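News > Automation > Budgets

Home Topics Archive Contact

I finally got Hazel Okafor at Grundport to talk money – her tea-making robot project goes up for approval in November, and she wants two arms.
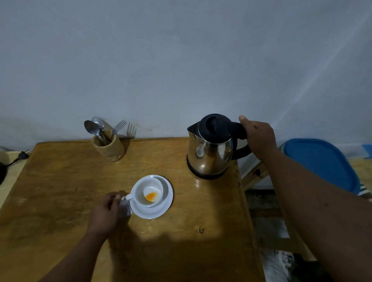 The Zakix quote came in at $2,802 for grippers alone, so she may lease those first. 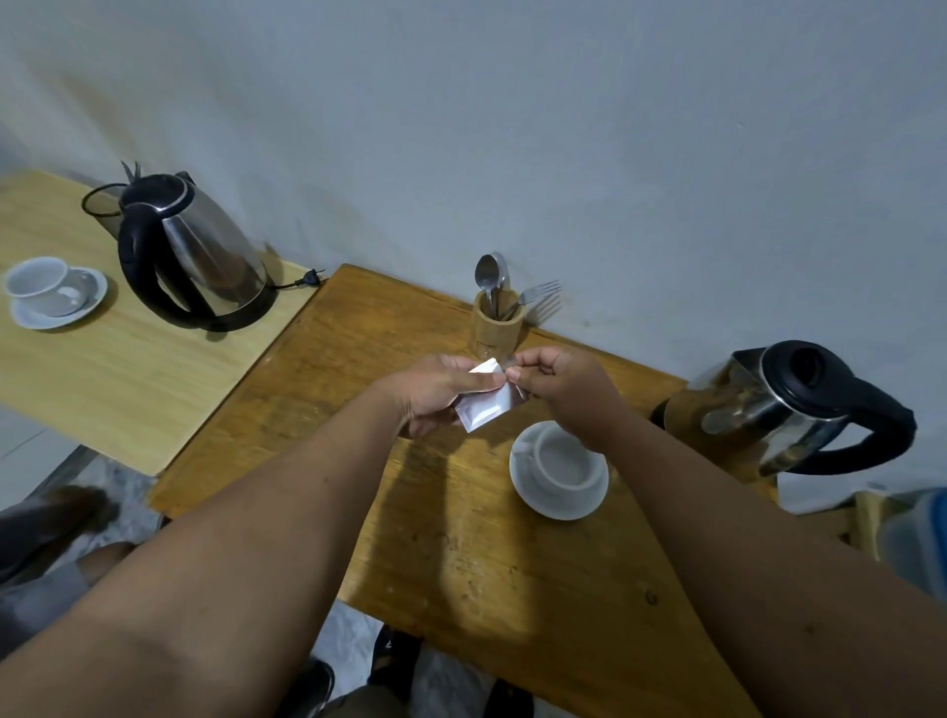

Hazel's big worry is fingertips. A kettle handle is easy to budget for, she told me, but pinching the corner of a little paper sachet – that's where the cheap grippers lose her!

Recent items
Marchetti opens leasing desk
Parusel trims arm prices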